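How I get scuffs off painted walls

I've been putting off this job since June, and then Bontu Tsegaye came round for tea and spent the whole time looking over my shoulder at the marks. Fair enough! So I finally got on with it. You'll need a soft sponge, two bowls, a drop of washing-up liquid and an old white T-shirt cut into squares (coloured ones can leave dye behind, ask me how I know).

1. Have a proper look first

Switch the big light off and use a lamp from the side if you can. Pale green paint is a devil for this - you get streaks and darker scuffs across the middle, usually at chair or table height, and little white specks you'd never spot from the doorway. 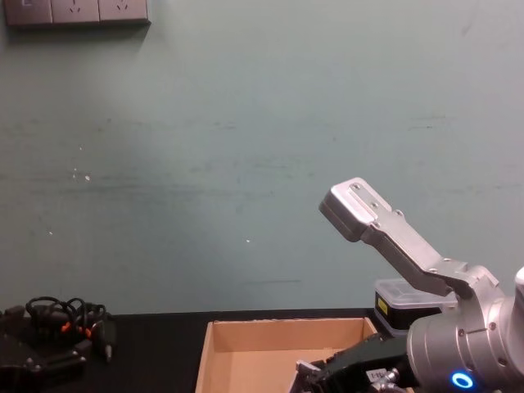

2. Dust before you wet anything

Go over the lot with a dry cloth, top to bottom. I skipped this once in the hall and made a lovely grey paste.

3. Wash gently

Warm water, tiny bit of soap, sponge wrung out until it barely drips. Start low and work up, then go over it with clean water. Stay well clear of sockets - I do a dry cloth only near those, and turn the power off at the fuse box first.
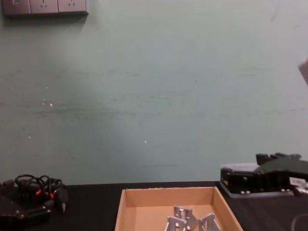

4. Touch up what's left

If a mark won't shift, stop rubbing or you'll get a shiny patch. I use Tisier matt in shade 647 and dab it on with a bit of sponge, thin as you like, then leave it overnight before deciding on a second go. My tin is from 2025 and still fine after a good long stir. Keep the lid clean and it'll close properly next time.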